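Pouring practice: how two arms learn to share a drink

If you've walked past the Urkora lab lately and wondered why there's so much soft drink in there, Poppy Lockwood's group is the reason, and they have a result they're very happy with. I spent a morning in July with them and came home wanting to tell everyone about it, so this item is a bit longer than usual.

The project is called Skesport. It's about two-armed pouring: one arm looks after the mug, the other handles the bottle, and a single learned controller drives both. People do this without a thought. You shift the cup a little as the stream moves, you slow down when the bottle gets light, and neither hand waits for an order from the other. Getting that easy give and take out of two robot arms has been Poppy's obsession since her master's.

Her main idea is to train on what she calls crowded shelves. A lot of earlier pouring work used one bottle and one cup, and the controllers that came out of it could be thrown by anything extra in view. For Skesport, every demonstration is recorded with other bottles and cups standing at the back, and the group keeps changing what's there. Some of them are awkward on purpose: white mugs against a white wall, clear plastic, small cups tucked in behind bigger ones. 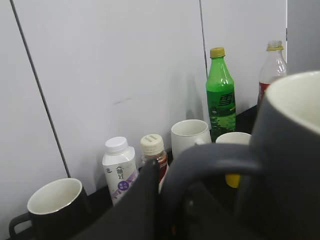
The shelf from a wrist camera, with the grey mug up close.

The wrist views turned out to matter more than Chelsea Bunting expected. She did most of the learning code, and her first version leaned on the fixed camera alone. It knew where the mug was but was hopeless at judging the last few centimetres. Adding the close-up views helped straight away, even though a big mug can block half of what the camera would otherwise see. Chelsea's fix for that is lovely and simple. During training, the software blanks out one camera at random for short stretches, so the controller has to learn to get by on whatever is left. When one view is blocked for real, it's already had plenty of practice.

Demonstrations are done by hand using a pair of leader arms from Grosik. You move the leaders and the robots copy you. I had a go and was terrible! Nigel Pearce, who has recorded more of the set than anyone, makes it look like playing the piano. The full set now stands at 1,737 demonstrations, and he says his own pours at home have become weirdly careful. 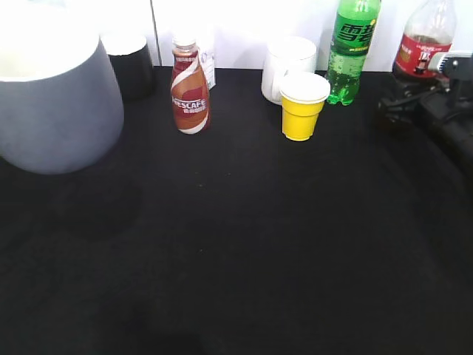 Bottles and cups along the back of the table, with one gripper at the right.

Now for the result. The group tested on 30 arrangements that the controller had never been trained on, first with the older one-bottle method and then with the new one. The older method finished 15 of them. The new one finished all but two, and both misses were with the same small cup, which Lorenz Hofstetter would like it known is his personal favourite and will not be removed from the test. A run counts as finished only if the right bottle goes to the right cup and is set back upright, with no other item touched.

What I found most exciting was the mug arm. It was never told to help, but in 16 of the runs it nudged the mug towards the bottle partway through the tilt, much as a person would. Chelsea thinks it picked this up from Nigel's demonstrations, and she's now going back through them to see whether the timing matches his.
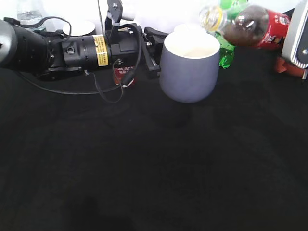
Does the robot know how full the cup is?
It has no direct measure of that at the moment. The controller works from the camera views and arm positions, and it learns when to stop tilting from the demonstrations. Kirsty Mapplebeck is adding a weight estimate from the joint motors, and early signs are good for larger mugs but still shaky for small cups.

Kirsty's part will be the next thing written up, along with a comparison on the Visser arms down the hall, which are shorter and have a slower wrist. If you'd like to try the leader arms yourself, send Poppy a note through the lab's front desk. Mornings are best, and she'll happily let you spill something.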